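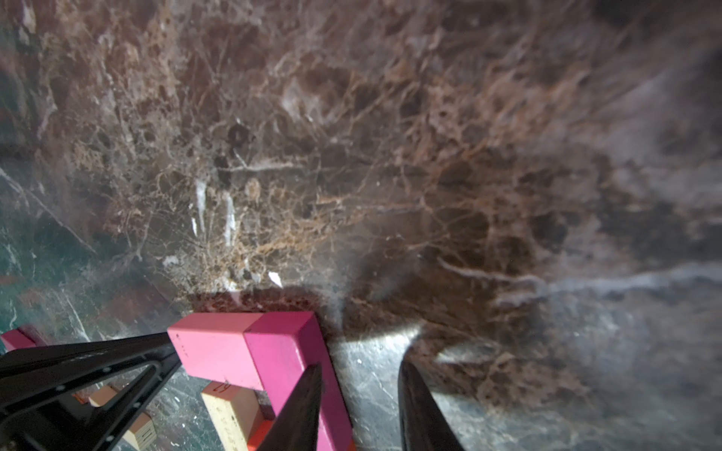
I keep getting asked when a robot is going to tidy up after my kids, so this folder is my long answer. It's a small set of recordings of one arm doing one dull chore: picking wooden blocks off a hard surface and putting them away. You'd think that part was solved! Then you give it an L-shaped pink block on dark, veiny, polished marble, with a patch of glare sitting right between the two fingers, and you start to feel a bit sorry for the thing. My four-year-old would grab it without looking.

## What's in here

- 392 episodes, wrist camera only
- `train/` and `heldout/` (60 episodes are held out, please leave them alone)
- `notes.md`, mostly me grumbling, with some useful bits from Rodica Bălan, who drove the arm for the October batch

Each episode is one pick and one drop. I kept the failures in and marked them `ok: false`. Please don't throw those away, they're the best part!

## So, can it do chores yet?

Kind of? On plain blocks lying by themselves, I'd let it work while I made coffee. On odd shapes crowded up against their neighbors, no way. It likes to pinch one arm of the L and spin the whole block into the next one. Shiny stone makes it worse (Tincuța Lungu thinks it's the reflections, I think it's my calibration, and we've stopped arguing until one of us runs the test).

I wouldn't turn it loose on a kitchen counter. A toy bin, maybe, if you're patient.

## Known problems

- Episode 2099 is numbered wrong. It's a real episode, I just typed badly and then scripts depended on it.
- 6 episodes start with the gripper already closed.
- Blocks with writing on them turn up at any angle, so don't count on reading it.

Fixes welcome, open an issue and tag it `brokaron`.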